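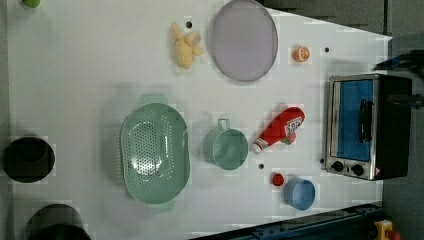 KUTGATE, 2020-11-28

Alois Aigner buys and maintains play kitchen sets for Nondard, a toy lending service with 146 sets on its books. He sorts returns on a white table with the toy oven at one end and everything else spread out in front of it.

"I want each piece lying separately," he said. "If the cup is sitting in the colander, I won't look at the inside of either one."

The mint-green colander gets the most attention. Aigner holds it up to a lamp and looks through the holes for dried modeling dough, then bends both handle tabs lightly to check for stress at the joint. The cup is checked at the loop handle. On the toy oven he tries the door and both knobs.

"A knob should turn and stop where you leave it. If it spins freely, the oven goes to the repair shelf."

Sets go out for up to 40 days. Aigner allows 30 minutes for a full check, including washing. Soft pieces are washed in a separate load and dried flat.
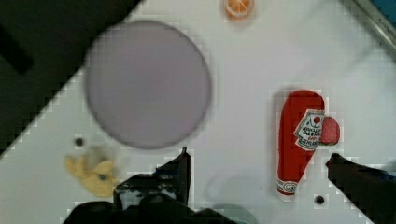 ## Plates, bottles and small food

The lavender-gray plate takes little time. Aigner runs a thumb along the rim and wipes it down. The red ketchup bottle takes longer, as he inspects the label for lifted corners.

"Once a corner is up, a child will finish the job," he said. "I glue it or I retire the bottle."

Small food, such as the orange slice and the strawberry, is matched against the packing card. Missing pieces are replaced from a bin he labels Badus, after the storage room it came from.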